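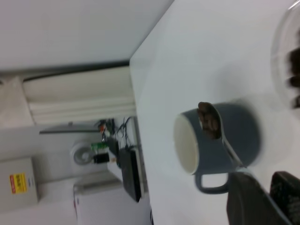 Figure 6.1 Loaded spoon at the mug, seen from the wrist camera.

Chapter 6
The First Useful Job

By now you have an arm bolted down, a gripper that opens and shuts on command, and two cameras that stay where you put them. If any of those three is still a maybe, go back to Chapter 5. Seriously. A wobbly camera bracket will waste more of your month than anything in this chapter.

The job: pick up a teaspoon, take coffee beans from one cup, tip them into a mug, put the spoon back. Sounds like nothing. A child does it half asleep. For a home-built arm it is a proper test, and it touches nearly everything from the first five chapters — reach, grip, wrist angle, speed, lighting, where the cables go.

We built ours on a shared bench at Keltmont, evenings mostly. Skadau arm, Bridov fingers, a lot of tape. Your parts will differ and that's fine. The method doesn't care much.

6.1 What goes on the table

Keep it short. A mug, a cup of beans, a small dish, a teaspoon. White table if you can get one, anything plain if you can't. Dark beans on a pale top show up on camera straight away, so when some go astray you'll see them in the recordings.

The mug wants to be heavy and a bit dull. Ours is dark blue, matt outside, pale inside. Shiny mugs throw highlights about and the camera thinks the edge has moved. The glass pieces break this rule, we know. Glass is harder. We kept it in on purpose so the arm would have something awkward to look at, but if you are short of time swap it for a plain china bowl and come back to glass later.

The spoon matters most. A thin metal handle rolls in the fingers. Get one with a fatter coloured end, or wrap the end yourself. Set the spoon across the dish so the handle sticks out over the side, pointing at the gripper. Do it the same way every time for the first week. Then start being sloppy on purpose.

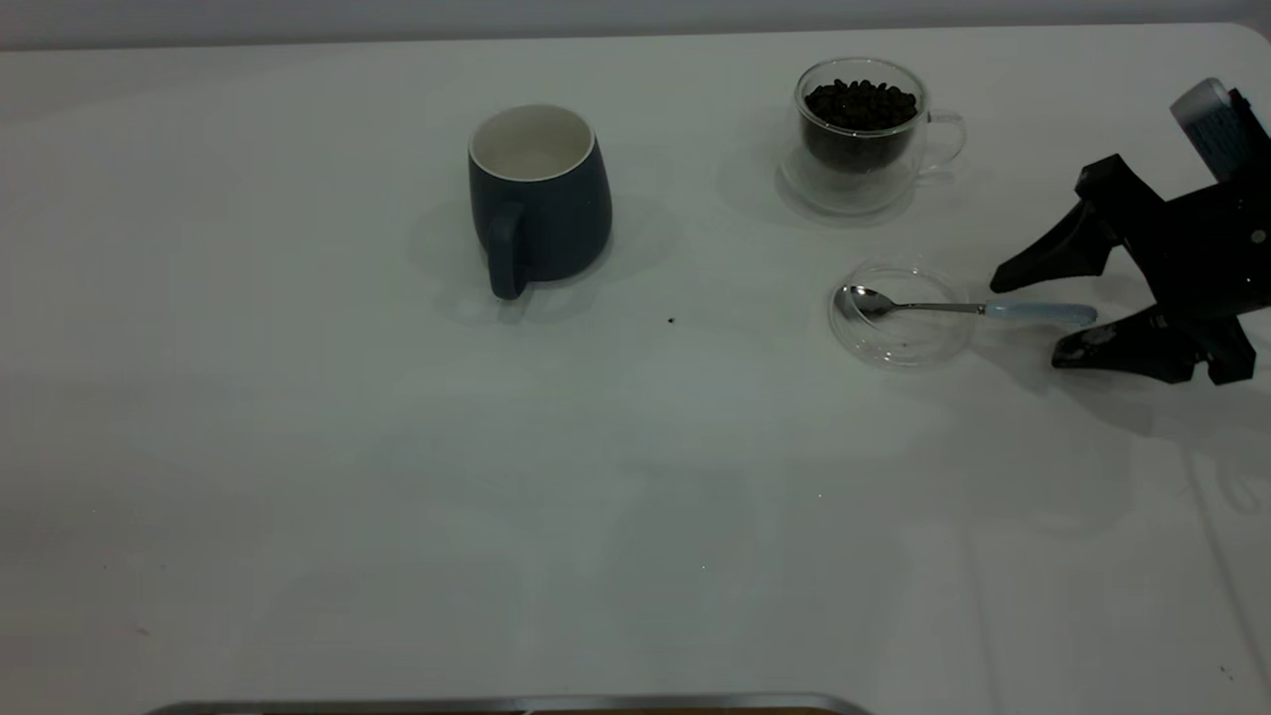
Approach is everything. Come in level and slow with the fingers wide, and stop short of the handle. Look at the gap on both sides. Then close. Most bad picks we had came from closing while still moving, and the spoon got swatted off the dish before the fingers met.

Bridov fingers open to 70 mm, far more than a spoon needs. Tempting to leave them at full stretch. Don't, or not for long. Wide fingers knock into the neighbours, and the bean cup is right there. Part open is enough once your aim is decent.

A word on height. The handle sits only a little above the table, so the lower finger has hardly any room. Set your floor limit before you try this (section 4.3) and check it with a sheet of card slid under the fingertip. Card drags: too low. Card slides: fine. We skipped this once and scraped a lovely grey line across the bench. Keltmont made us buff it out.

6.2 Two views, and why you want both

The fixed camera tells you where things are. The wrist camera tells you where the fingers are compared with things. You can get by on one. You will be annoyed the whole time.

Wrist pictures look wrong at first. The camera turns with the wrist, so a mug standing perfectly happily on the table appears to be lying on its side. Leave it. Do not rotate the picture in software to make yourself feel better, you'll only have to un-rotate every number that comes out of it. After a couple of evenings you stop noticing.

Mount it so at least one fingertip is always in view. That is your reference. No fingertip, no idea how far off you are.

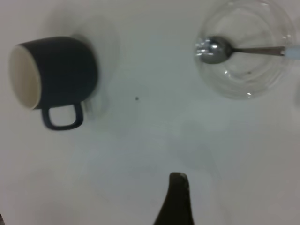 Focus next. Small cameras are often set for a person sitting across a desk, much too far away for our purposes. Turn the lens by hand if it lets you, with the fingers parked at working height, until the thing you mean to grab is sharp. A bit of softness elsewhere does no harm. Then a dab of nail varnish on the thread so it can't creep. Write down the position too, even a rough sketch will do.

Blur from movement is a seperate problem and no amount of lens fiddling will fix it. More light, or go slower. Slower is free.

6.3 Scoop, carry, tip

Three moves. Practise them one at a time, by hand, with the motors off and your own fist round the wrist. You'll feel where it binds.

Scoop: in at a slant, flatten, lift. Beans jam. If the spoon stops and the motors hum, back out, never push. A heaped cup is easier than a half-empty one so keep topping it up.

Carry: level, and dull. No swoops. Long moves over the open table are where beans fall, usually at the very start or the very end when the arm jerks. Ease in and ease out, settings in Chapter 4.

Tip: bring the spoon right over the mug first, then roll the wrist. Rolling early is the classic mistake. Ours did it for days. Wait a moment with the spoon upside down, the last bean always clings.

The Skadau reaches 595 mm from its base and we'd lay the whole job out well inside that. Arms get weak and shaky near full stretch, spoon tips especially.

6.4 Reset, then again

Dull section. Read it anyway.

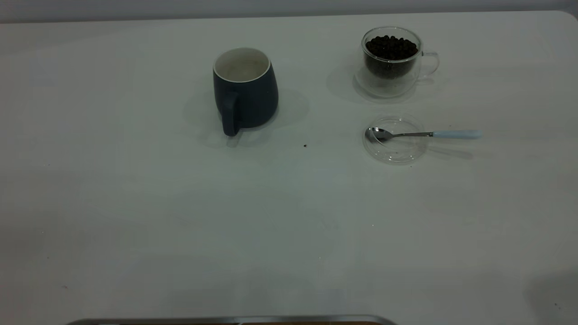
Between runs the arm goes home, properly out of the way, and everything goes back to its start. Empty the mug into the bean cup. Spoon across the dish, handle out. Pick up the strays, or at any rate the big ones. We mark the corners with pencil, tiny ticks, nothing a camera would care about.

Save one still from the fixed camera before each run. Costs nothing. When something goes wrong at run 399 you'll want to compare it with the first, and nine times in ten it is the mug that's crept, or a lamp.

Keep every run, failures too, and lable them on the day. We ended up with 2243 on the Nilsuwan logger by the time this chapter was drafted and the badly named ones from March are still a nuisance. Date, job, pass or fail, one word on why. Enough.

Before you switch on for 6.5, check:

Floor limit set and tested with card.
Fingers part open, handle clear on both sides.
Fingertip visible in the wrist view.
Stop button where your free hand already is — not behind the arm.

Then run the pick on its own, no beans, until you're bored of it. Scooping starts on the next page.

Related chapters
Chapter 4: Speed, Limits and Not Hitting the Bench
Chapter 5: Fixing Cameras So They Stay Fixed
Chapter 7: Pouring From a Jug
Appendix B: Spares for the Skadau Arm
Appendix C: Setting Up the Nilsuwan Logger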